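Demonstration gathering (robotics)

Demonstration gathering is the recording of tasks done by a person so a learning system can copy them. Hand-held grippers are common - no robot arm needed. At Vangate a set is 2000 demonstrations, 20 per object. 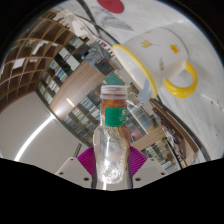
Hand-held gripper with ridged magenta pads on a clear plastic bottle.

Takes with a dropped object are kept but labeled seperately. Clear items need more examples, edges being hard to find. See also: Hamel set, teleoperation.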